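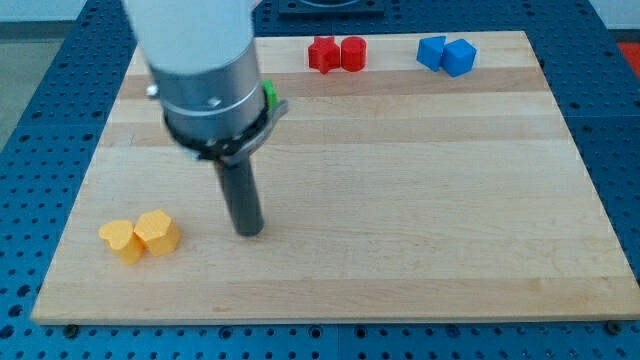 How often should a wooden board be oiled?

Once a month for the first three months, then whenever the surface starts to look pale or feel dry to the fingertips.

Section 9. Setting Up and Caring for the Board

The Mosham shape-sorting set is used on a flat board. The steps below apply to the Mosham board and to any kitchen cutting board of similar size made from glued strips of hardwood.

9.1 Before first use

1. Take the board out of its sleeve and let it stand on edge in the room for one day. Do not lean it against a radiator or place it in direct sun.
2. Wipe both faces with a damp cloth and a drop of dish soap. Wipe again with clean water.
3. Dry with a towel, then stand the board on edge until it is dry all over.
4. Run your hand along the strips. If you feel raised grain, sand lightly in the direction of the strips with fine paper and wipe off the dust.
5. Apply food-safe mineral oil to both faces and all four sides. Leave for 20 minutes and wipe off what has not soaked in.

Note: Small differences in color between strips are normal. The darker strips may become more noticeable after oiling.

CAUTION: Do not use olive oil or other cooking oils. They turn sticky and will mark the blocks.

9.2 Placing the board

1. Choose a table or bench that does not rock.
2. Lay the board down with the strips running left to right as you face it.
3. Press on each corner in turn. If a corner lifts, turn the board over and try again.
4. On a smooth or perforated surface, put the four rubber pads (bag C) under the corners. The pads must rest on solid parts of the surface, not over holes.

Note: A board that rocks on both faces has probably dried unevenly. See 9.4.

9.3 Laying out the blocks

1. Sort the blocks by color. Each color gets its own group.
2. Place the groups apart from each other, leaving the middle of the board clear as the working area.
3. Within a group, push the blocks together until they touch. For an easier layout, leave a finger's width between them.
4. Set every block down flat. A star or heart placed on its side will tip over when its neighbor is moved.

Printed blocks have a slightly rough finish and can be used as they are. If a block has a sharp edge left over from printing, rub it down with a nail file before use.

CAUTION: Wait 25 hours after oiling before putting blocks on the board. Printed plastic can pick up oil and become slippery – wash it off with warm water and soap.

9.4 Cleaning and storage

1. Wipe the board after each session. Never soak it or put it in a dishwasher.
2. Wash the blocks by hand in warm water. Hot water can soften them.
3. Store the board on edge, blocks in the drawstring bag.
4. If the board has warped slightly, lay it hollow side down on a damp towel overnight, then dry it on edge.

Replacement rubber pads are order number 2260. For a split board, see Section 10, Returns.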